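10/23/23

**Guvundale College Expands Travel Grants for Students Going Abroad**

GUVUNDALE - Guvundale College announced an expansion of its exchange grant program for students who spend a semester at a partner school overseas. Beginning with the next application round, each accepted student will receive $2000 toward housing and daily expenses, up from $800.

The increase follows a review of surveys returned by 395 former exchange students. Many reported that rent deposits and visa fees came due well before their financial aid was released. Grants will now be paid in two parts, the first of them before departure.

"Our students plan carefully, but the largest bills arrive first," said Rosalinda Cruzado, director of the Office of Study Abroad. "The new payment schedule puts money in their accounts when they need it."
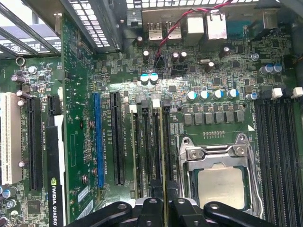
The program is open to full-time students in all majors who have completed two semesters at the college. Applicants must submit a budget for their host city, a short statement of purpose and a letter from a faculty adviser. Students who already hold a Dudás Scholarship may apply - the two awards can be combined.

The college will also add a budgeting workshop to its orientation for outgoing students. Shadi Haddadin, assistant director for student finance, will lead the sessions, which will cover local bank accounts, phone plans, public transit passes and shared housing contracts. Attendance is required for grant recipients.

Applications are due in April. Forms are available at the Office of Study Abroad and through the student portal.

Media contact: Rawan Hourani, Office of Communications, Guvundale College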